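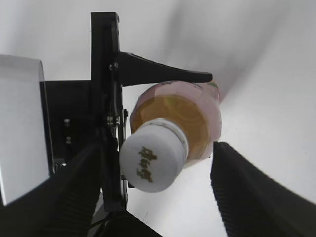
A tea bottle held in the ribbed fingers, from the wrist camera.

Vass Tilt Grasp Kit

Method package for grasping filled bottles on two-finger grippers

Item: Vass Tilt Grasp Kit, research edition
Developed by: Dulico, Girirdale
Method lead: Rahel Bachmann
Status: Shipping to labs and integrators

Overview

The Vass Tilt Grasp Kit is a pair of ribbed finger pads plus the grasp planner that goes with them. It covers one job: picking up a full drink bottle and holding it at an angle without letting it roll in the fingers. Most grasp planners treat a bottle as a plain cylinder with its weight in the middle. With liquid inside, the weight moves as soon as the bottle tilts, and a hold that was fine upright can start to slip.

The planner picks a contact height on the bottle, closes to a light touch, and then checks the hold in small tilt steps before it commits to the full angle. After each step it compares the wrist view with the view at first touch. If the cap has moved more than the set limit, the arm goes back upright, opens, and tries again lower or higher on the body.

How the method works

Two camera views are used. The fixed view finds the bottle on the table and gives the approach line. The wrist view takes over near contact. The planner tracks the screw cap as its main reference, as labels vary a lot from one drink to the next and printed labels repeat around the bottle in ways that confuse matching. A plain cap on a clear neck is enough.

First contact is made with one finger. The arm moves in until that finger meets the bottle, stops, and takes the contact position as the true one. Then the gripper closes.
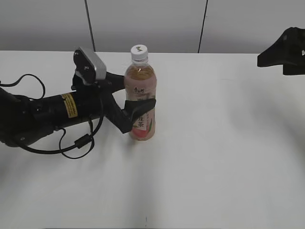 Working from a measured contact takes care of most of the error left over from the fixed view. Clear plastic is hard for depth sensors, and in our early trials the estimated surface was often behind the real one. With the contact step added, the planner no longer needs a depth reading of the bottle wall.

Results

The method was tested over 2606 grasps on filled bottles, all on a white tabletop. Seven bottle shapes were used, with 300 of the grasps set aside for a final check on a shape the planner had not been tuned on. The full write-up is in the Brurach report, which comes with the kit and lists every run with its start pose, tilt angle, and outcome.

Main findings from the report:

Contact height matters more than grip force. Raising the force past the default did little for the hold and dented soft bottles.

Bottles that were half full were harder than full ones. The liquid has more room to move, and the planner needed smaller tilt steps.

Holds just below the shoulder were the least steady on bottles with a strong taper. The planner now avoids this area unless you turn the rule off.

The wet-bottle runs are reported separately. Condensation lowered the hold quality on every shape, and we do not recommend the kit for chilled bottles at this time.

What's included

Two ribbed finger pads, left and right
Mounting screws and spare set
Planner software with source
Brurach report and run logs
Setup sheet for wrist and fixed cameras

Not included: robot arm, gripper, cameras, brackets, cables.

Requirements

A two-finger gripper with removable pads and position feedback. One camera at the wrist and one fixed camera with a clear view of the table. The planner does not use force sensing at the wrist, but will log it if present. On two-arm setups, the second arm must be parked or registered as an obstacle before a run starts.

Specifications

Maximum bottle weight, filled: 700 grams
Tilt range: upright to cap down
Bottle material: PET or similar plastic
Pad color: black
Pad cleaning: damp cloth, no solvents

Known limits

Square bottles are not supported. Bottles without a cap are not supported. Strong shadows across the table can slow the first detection, though they have not affected the wrist view in our tests. Replace the pads when the ribs look rounded at the tip, which is where wear shows first.

Ordering

Pads are made in small batches at Girirdale. The next batch ships in January. Labs that only want the planner and logs can order the software separately and fit their own pads, but the reported results apply only to the ribbed set. When ordering, give the gripper model and the screw spacing on the finger.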